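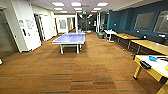
The ping pong table in the rec area.

I have hosted the family supper every September for seven years now, and I've come around to thinking that we feed people far too many things. My aunt Maricruz Tlapale would disagree (she once brought 50 tamales for a party of twelve, bless her!), but hear me out. One big pot of soup, good bread, something sweet that a cousin carried over from Flullstead, and everybody is happy and still talking at eleven at night. The year I made three roasts I hardly sat down, and I couldn't tell you a single thing anyone said. I'd much sooner have the stories, even the long one about the Cisneros wedding, which I hope to hear again this fall.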